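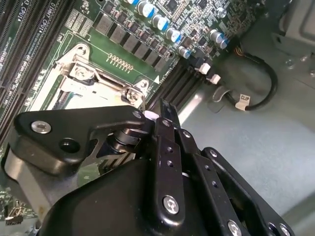 Akau
Instructor, Workshop for Automated Assembly and Repair

Chapter 7
Looking After a Gripper That Works Inside a Computer Case

7.1 Before the first move

A gripper that works in open air can be forgiving. If it stands a little to one side, it takes the part a little to one side, and often the result is still good. Inside a computer case the same error brings a finger against a slot, a capacitor or a cable. For this reason the present chapter gives more pages to the care of the gripper than to its program. The student who has finished Chapter 6 can already write the program.

The cell we use in this chapter is the Truvby bench cell. It has one arm, one two-finger gripper, a small camera at the wrist and a flat table on which the open case lies. The cell is made for teaching, but the rules of its care are the same as in a repair shop. When your own cell is different, read the maker's manual first and this chapter after it.

Look again at the picture which opens the chapter. The gripper is over a motherboard whose CPU socket is empty, with the metal retention frame around it. The tip of the left finger overlaps a white tab. Please notice how near the other parts are: the memory slots on one side, the row of gray chokes on the other, and the capacitors with blue sleeves behind them. Notice also that the bracket of the gripper hides a part of the socket from the camera. We will return to this last point in section 7.4, for it decides from which side the arm should come.

7.2 The screws of the gripper

Our gripper is an assembly of plates, brackets and links, and these are held by screws. Every time the fingers close, the joints receive a small load. After many cycles a screw can turn by an amount which the eye does not notice. The finger then has play at its tip, and the longer the finger, the greater the play.

Check the screws in a fixed order, from the wrist down to the fingers. Use the key that fits and no other. A key that is slightly too small will enter the socket of the screw, will seem to hold, and will round the corners. The pivot screws need special attention, as they must be firm but must let the link move. Tighten a pivot screw until the play is gone, then open and close the finger by hand with the power off. If you feel that it drags, turn the screw back a little and try again.

At the Enriquez repair shop, where I learned this work, the check was made at the start of every shift. In a school cell it is enough to do it after each 80 cycles and also after any contact that was not planned. Write the result in the cell book, even when all was in order.

7.3 Dust

A smooth black housing shows dust early, as pale specks. Take this as a useful sign. Dust on the housing does no harm by itself, but where it lies on the housing it probably lies also in the joints and on the camera glass.

Wipe the housing with a dry, soft cloth which leaves no fibers. Clean the joints with a small brush, moving the dust away from the pivot. Do these things with the arm parked at the side of the table – never over an open case. What falls from the gripper during cleaning should not arrive in a CPU socket. The contacts there are very fine and cannot be wiped.

Compressed air is not used in our cell. It moves the dust quickly, but you do not choose where it goes.

7.4 Setting the approach

The arm has to come down from a side where the camera keeps its view of the place of work. With a wide bracket this is not always possible, and the student must then choose between two positions. In the first, the arm stops above the case, the camera takes its measure with the fingers open, and the last part of the path is made without looking.

In the second, the case is turned on the table so that the bracket covers something of less importance. The second position takes longer to prepare. I recommend it to beginners all the same.

Before you turn the case, see that every loose cable is in its clip. Then set the speed of the last part of the path to the lowest value, and run the path once with the gripper raised by the height of a finger. Exercise 2 at the end of this chapter goes through this procedure step by step, using the Mustavent training case.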